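Jornley wireless button, the round white one. Four stars, would be four and a half if the app was any good

Reviewed by Dewanti Nair, April 23, 2018

Quick one, typing this on my lunch. Bought two of these, one for the kitchen and one for the bedroom, to go with the Paltberg lamps we already had. Wanted a light switch that wasn't on the wall and wasn't my phone. My mom stays with us half the year and she is not going to open an app to turn on a lamp.

Setup. You need the Jornley hub, the little one is fine. Pull the tab, hold the button till the light on the hub blinks, pick a room, done. First button took two minutes. Second one would not show up at all, tried it by the hub, tried it in the hall, took the battery out, put it back. Then it paired on its own while I was making coffee. No idea.

Press is good. One soft click, not loud enough to wake anyone. Single press, double press and long press can all be set separately. I have single for the lamp, long for everything off. Double press I gave up on, mom kept setting it off by accident and the hall light would come on.

Looks. Small fat puck, white, smooth shiny top with a thin ring in the middle, no logo on the face. I was worried it would look like a smoke alarm part but it's fine. Nicer than the square Tronham one I had before, which was gray and had a big ugly arrow on it.
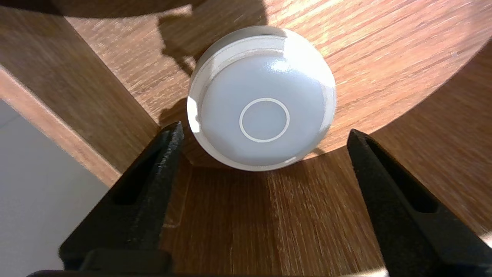
Shiny top does pick up fingerprints, mostly if you've been cooking. Wipes off with a sleeve. And it shows glare if you keep it near a window, if that sort of thing bothers you.

Sticking it down: comes with one adhesive pad. One! I used it on the bedroom button, on the side of the nightstand, and it has held since last June with no trouble. Kitchen one just lives loose on the wood and gets moved around, which I thought would be annoying but I like it better. Goes to the couch, goes back. Has been under a cushion at least twice. It slides a bit when you press it off center so press straight down.

Battery is the flat coin kind, easy to find. Kitchen one needed a new one in the winter, bedroom one is still on the original. The app has a press counter, burried in settings, and the kitchen button was at 1,593 presses when the battery warning came up. Bedroom is at 721 right now. So take that how you want, the box doesn't promise any number that I could find. To open it you twist the back, and it is stiff. I used a rubber jar gripper. My mom can't do it at all.

Range is ok. Works from the far end of the yard with the door open, gets flaky in the basement. The Tronham did better down there, to be fair to it.

The app. Slow, asks you to log in again every couple weeks, and the last update renamed both my buttons to "Button". Had to press each one to find out which was which. Once it's set up you hardly open it, so I only took one star off.

Dropped the kitchen one on tile, twice, tiny scuff on the rim and still works. Did not test it with water and woudn't.

Also looked at the Ngcobo version before buying. Cheaper, but no long press and the reviews were all about dead batteries so I skipped it.

Would buy again, and probably will, want one by the front door. Just put a second sticky pad in the box please.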